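Jeltdale council to move last legacy server to virtual machines by November

Jeltdale council will retire the last of its ageing physical servers before the end of November, moving a rates and permits system that has run on the same hardware for most of two decades onto virtual machines.

The system, known to staff as Collum, holds property records, animal registrations, building permits and the ledger for the council's two caravan parks. It runs on an old commercial Unix release that the original supplier stopped maintaining years ago. The council says the software still does its job, but the machine underneath it has become a risk.

Two disk failures last winter took the system offline during business hours. On the second occasion the front counter at the civic centre took payments on paper for a day and a half while a replacement disk was found through a second-hand parts dealer interstate. A report to the council's corporate services meeting put the number of receipts keyed in by hand afterwards at 743.

The report recommended against replacing Collum outright. A full replacement was looked at three years ago and dropped when quotes came in well above budget, and the report says the position has not improved. Instead, the existing operating system, database and application will be copied to a virtual machine on a pair of new host servers, one at the civic centre and one at the works depot.

The work has gone to Leitão Systems, a regional firm that handles migrations of older Unix and minicomputer software. It was one of four companies to respond to the tender. The council did not release the contract price, but said it was within the amount set aside in this year's capital program.

Licensing took up much of the early planning. The council's licence for the operating system was tied to the original machine, and its printed certificate had been filed with the purchase records for a photocopier. It was located in the records store, along with the original installation tapes and a handwritten list of serial port settings. The report says the licence terms allow a transfer to new hardware, provided the old machine is taken out of service at the same time.

Serial connections are the other complication. Collum was built around text terminals and line printers, and 26 devices are still attached to it through a multiport card that has no equivalent on a modern server. Most are terminals and will be replaced by a terminal emulator on staff desktops. Receipt printers at the civic centre and the library will be connected through network serial adapters, which were tested for a fortnight at the library counter.

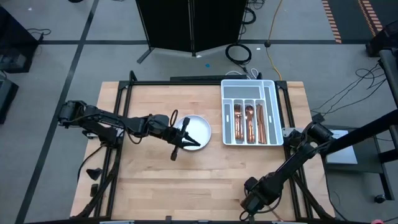
Robot arms at a timber-topped workbench.

The line printer used for rates notices will not be kept. Notices will be sent to a print queue on the council's main file server and produced on the same office machines as other correspondence. Ratepayers will see a slightly different typeface on their notices, and the tear-off payment slip will move from the bottom of the page to a separate sheet. Barcodes and payment reference numbers will stay the same.

A trial migration was carried out in a test environment using a full backup of the live system. The first attempt stopped during start-up when the old kernel could not find a driver for the virtual disk controller. A second attempt, with the controller changed to an older emulated model, started normally. The overnight batch run, which takes nearly 47 minutes on the present hardware, finished well inside that time on the test machine.

The trial also turned up a fault in the way the system clock was set. Collum's daylight saving rules had not been updated for many years, and staff had been changing the time by hand each autumn and spring. The virtual machine will take its time from the host, with a corrected rules file, and past records will be left as they were entered.

Staff from the rates, permits and customer service teams checked a sample of 289 property records against printouts from the old machine. The report lists three differences, all caused by accented characters in owner names that were displayed wrongly by the terminal emulator. The stored data was the same in each case, and a change to the emulator's character settings has fixed the display.

Backups will change as well. The present system writes to tape every night, and the tapes are carried to the depot by car. Under the new arrangement a snapshot of the whole virtual machine will be copied to the depot server after the batch run, with a further copy held on removable disk. Tapes going back seven years will be kept until their contents have been read and stored elsewhere, and one working tape drive will be retained for that purpose.

The changeover is planned for a weekend so that the counter is not affected. The old system will be shut down at 5 pm after the last day of trading, a final backup will be taken, and the data will be loaded overnight. If checks are not complete by noon on the second day, the council will restart the old machine and try again a fortnight later.

Online rates payments through the council website will be unavailable during that time. Payments by phone and through the bank will still be accepted, but will not appear on accounts until the new system is running. The council says no late fees will be charged on payments due over the changeover weekend.

The neighbouring Presley district, which bought the same software at about the same time, has asked to see the results before deciding what to do with its own server. The two councils already share a library catalogue, and the report notes that a joint hosting arrangement could be considered later - though it makes no recommendation and no costing has been done.

Once the changeover is signed off, the old server's disks will be wiped and destroyed. The cabinet and remaining parts will go to electronic recycling, apart from the power supplies, which Leitão Systems has asked to keep as spares for other customers. Residents with questions about rates notices can contact the customer service counter between 8.30 am and 4.30 pm.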